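Tableware Study Collection: Gallery
Grastlow Center for Household Design

The Tableware Study Collection brings together everyday cups, mugs, trays and serving pieces for use by students, designers and members of the public. The collection holds 2,000 objects, of which 300 are available for handling by appointment. This page presents a small selection from the handling group, with brief notes on form and use.

Objects in the handling group are chosen for the differences among them. Visitors are encouraged to compare the shape of a handle, the width of a base and the finish of a rim, and to record their observations on the study sheets provided at the desk.

Mugs and cups
The mug section is the most frequently requested part of the collection. It includes straight, rounded and faceted forms, in single colors and in two-color combinations where the interior contrasts with the outside.
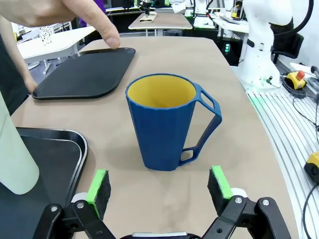
Faceted mugs present a particular question for the hand. Flat vertical panels give the fingers a clear place to rest, and an angular handle changes the direction of the grip when the mug is lifted. A slight taper toward the base shifts the visual weight upward, an effect best judged with the piece set on a plain, light surface.

Trays
Flat trays and trays with raised rims are stored together so that the two types may be studied side by side. Dark trays are lent with lighter tableware on request.

Handling sessions
Sessions last 60 minutes and are limited to 3 visitors at a time. Objects must remain on the table except when lifted for study, and should be held with both hands. Bags and coats are to be left in the entrance hall.

Requests for specific pieces should be made in writing and should state the type of object and the purpose of the visit. The handling room is closed for inventory each February.

Loans and reproduction
Short-term loans are offered to schools and design programs through the Brurent Loan Service. Permission to reproduce gallery photographs may be requested from Manaia Hollis, Collections Office.

Page last revised 2026-09-13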